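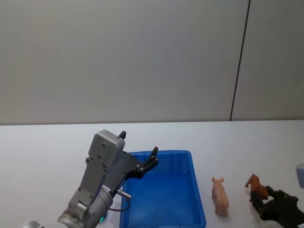 Home > Playroom & Craft > Trays and Bins

Fledilach Sorting Tray, Blue

Print this page | E-mail to a friend

Plain rectangular tray, blue plastic, glossy finish. Sits flat on a table and keeps small toys in one place. Kids' figures, blocks, crayons, beads, whatever is on the table at cleanup time.

No lid. No dividers. Want dividers, see the Vurnley insert, sold separately, fits this one and the older Hudec tray too.

Details
Item no. 236
Color: blue only (red is gone, not coming back)
Sold singly or in a pack of 8
Walls on all four sides, rim runs all the way around
Toys not included

Cleaning: warm water, dish soap, soft cloth. No scouring pads, they dull the shine and it dosen't come back. Marker comes off with rubbing alcohol if you get to it quick. Not for the dishwasher. Not for the oven either, yes we've been asked.

Good for sorting games. Farm animals in one, everything else in another. Most people buy 2 for that reason. Also OK for a bit of water play or dry rice, but don't carry it full, set it down where you want it first and then pour.

Stacking: empty trays nest. Full ones do not, the top one will sit on your toys.

Shipping: single trays go out in a padded mailer, packs of 8 in a box. Small scuffs on the underside are normal and we don't take returns for those. Cracked rim or corner, e-mail us within 30 days with your order number and we'll send another. Keep the cracked one till you hear from us please.

Schools and daycares: purchase orders fine, use the order form, put the item number on it. Pickup from the Clitside store is free, bring your confirmation.

Print | E-mail

Related items
Vurnley Tray Insert
Hudec Stacking Bin, Small
Fledilach Craft Caddy
Clip-on Label Holders
Table Mat, Wipe Clean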